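Keeping Cronin Straight

Two arms, three bins, a lot of cable. A morning with the woman who keeps a small sorting cell running in Dasholm, and who would like people to stop leaning on it

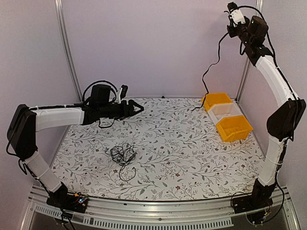

Fionnuala Hennessy

Maeve Phelan starts at the ties. Not the motors, not the computer, not the coffee. Flashlight in her teeth, one hand on the left arm's upper link, she runs a thumb down the cable from wrist to elbow and stops at each thin white tie to see if it gives.

One gives. She snips it, puts on another, trims the tail. "Tail out, always," she says around the flashlight. Tails that point inward catch on things.

It's 7:40 and the building isn't really open yet. Pronley, the firm she works for, has the ground floor of what used to be a carpet showroom on the east side of Dasholm, and you can still find the old price stickers on the window frames. Pronley takes in electronics scrap and returns, mostly wire. Chargers, leads, the contents of a thousand kitchen drawers. The long-term idea is a cell that can pick a cable off a pile and put it in the right bin. The short-term idea is Cronin, a cell which can do it sometimes, with a person steering, while a program called Esier watches and takes notes.

Cronin is the cell. Both arms and the enclosure, one name. Phelan doesn't name the arms separately. Left and right.

She's been looking after it since it was a crate of parts. Before this she fixed commercial sewing machines, mostly for uniform makers, and she says the jobs are closer than you'd think. Small motors. Thread that wants to go where thread shouldn't go. People who are sure they didn't touch the tension.

So, the setup. The whole thing hangs on an aluminum frame, and both arms are fixed at the front, one at each corner, reaching in and back over the work surface. Walls on the sides and behind, pale and plain. A patterned cloth over the surface, little dark red flowers on a leafy vine. Three bins at the back right, yellow, white, yellow, in a slanting row. The cable goes on the cloth. That's the cell.

The slant took a week, she says. Bins square to the wall looked tidy and the right arm hated them. It had to fold its wrist back on itself to drop into the nearest one, and folded like that the cable over the wrist motor got pulled tight as a clothesline. Phelan turned the row a bit at a time, an afternoon per try, until the arm could get to all of them without the cable going taut. Then she took a paint pen and marked the corners on the underside of the cloth.

I ask why the underside.

"So it doesn't learn the marks."

She means the software. Esier gets the pictures from the cameras and whatever is in the pictures is fair game. In an early round of recordings somebody used blue tape to mark the bins, and it did fine right up until the tape came off. They threw out 200 recordings over that. She brings it up three times in one morning.

Morning check, as written on the card taped inside the tool drawer, in her handwriting:

Ties, both arms.
Loops at the elbow, a hand's width of slack.
Base bolts, snug, don't crank them.
Base wiring, look, don't poke.
Wrist cameras, wipe and wiggle.
Grippers open and shut, listen.
Cloth flat.
Bins on marks.

Under that in another pen somebody has added "coffee" and she has crossed it out.

The slack is the one she goes on about. An arm like this has to drag its own wiring around with it all day, shoulder to wrist, and every joint it bends wants more cable and then less cable. Too short and it tugs the connector. Too long and it makes a big lazy loop that snags a link, or another loop, or the corner of the frame. There's a bulge of cable by the left elbow that looks like a mistake if you don't know. It isn't. She had it shorter in the spring and lost a connector at the wrist, a slow failure, the worst type. The arm would work fine low and drop out high. Fine low. Out high. She swapped a motor before she thought to look at the wire.

"That's a motor I took out that had nothing wrong with it." She still has it in a drawer. It's labelled GOOD, SORRY.

By 8:15 the power is on. You hear it more than see it, a tick from each joint and then a faint hum when the motors take the weight. There are a few small lights at the left base, where the board is exposed. She wants a cover over that and has drawn one, and it'll get printed when it gets printed. In the meantime the rule is no drinks on the front rail. Also no elbows on the front rail. People do lean there, it's just the right height for it, and the arms are bolted to the same metal. Lean on the rail and you've moved both robots by a hair. A hair at the base is a good bit more than a hair at the fingertips.

How much more? She shows me rather than says. Presses down with her palm next to the right base, not hard. Tells me to watch the tip of the gripper. It dips. She lets go and it comes back, mostly.

Mostly is why she recalibrates. Every morning, then after any bolt gets touched, and after lunch if visitors have been in. Both arms go to a home pose, she checks the joint readings against a sheet, and if one is off she goes hunting. The routine takes 30 minutes on a good day. It was longer, back when she did the arms one after the other. Now she runs both together and stands in the middle with the sheet on a clipboard, looking left, right, left, like somebody at a tennis match.

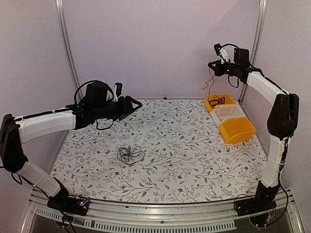
The cables themselves need looking after too, which I hadn't thought of. The ones getting sorted, I mean. Thin black cable has a memory. Leave it coiled in a box overnight and it comes out wanting to be that coil, and every pile you make with it looks like the last pile. So Phelan shakes it out before a session. Hangs it over a hook, runs it through her fingers, drops it on the cloth from shoulder height and leaves it however it lands. No arranging. She is strict on that one. People arrange without noticing, they tuck an end in, they make it nice, and then the machine gets good at nice piles.

There is also wear. A gripper finger on the same stretch of cable several hundred times will polish it and then nick it. The shiny spots look different under the lights. When she finds one the cable goes in the scrap with all the other scrap, and there is no shortage of replacements in this building.

The count on the wall when I visited was 692. That's good recordings since the tape business, start to finish, with the cable picked up and put in a bin and nothing touched by hand. Nobody at Pronley would tell me what number they're after. Phelan laughed when I asked her. More, she said.

The thing that breaks most is the wrist. No contest. Everything's out there at the end: the gripper, the motor that drives it, the camera on its bracket, and the cable that has to get from one to the other over the top. It's the heaviest part to have far away and it's also the part that bumps into things. The camera brackets are white printed plastic and she keeps a bag of spares. Swapping one is quick. Getting the camera to point exactly where the last one pointed is not quick, so she has a trick, a card with a cross on it that goes at a set spot on the cloth, and she nudges the bracket until the cross lands where it landed before, then does up the screw a quarter turn at a time. If you tighten it all in one go the bracket walks.

I saw her do it once on the right arm, standing on a step stool with the arm up high. First go, off. Second go, off the other way. A word I won't print. Third go she had it, and breathed out, and left her hand near it a while without touching as if it might change its mind.

Grippers get a listen. She opens and shuts each one a few times with her ear up close and her eyes shut. A dry one clicks. A loose one clicks too, but later in the travel. I couldn't hear the differnce and said so, and she did it again slower, and I still couldn't.

Then the cloth. Phelan irons it. There's a full-size ironing board folded behind the door and she does the cloth on Sunday evenings at home if it's bad, and here if it isn't. A wrinkle throws a shadow line and a shadow line looks an awful lot like thin black cable, to a camera and, she points out, to her, at the end of a day. Pattern she doesn't mind. Pattern stays put. She's got a few other cloths in rotation, a check, a plain gray, one with lemons that everyone likes and that slides around terribly.

What would she change, given money? She has the list ready. Covers for both bases. A proper cable sleeve in place of the ties, something that could flex at the elbow and not pinch. A bar in front of the rail, a few inches out, for people to lean on. That last one she's asked for twice. It's the cheapest thing on the list.

Session starts at nine. The operator comes in, says hi, sits down, wiggles his fingers. Phelan does one last pass. Looks at the bolts. Pushes a bin back onto its mark with a knuckle. She drops a cable on the cloth and it lands in a heap with one end out, and she looks at the heap for a second, hands behind her back so she wont fix it, and goes off to find a cutter for a tie tail she's just noticed is pointing the wrong way.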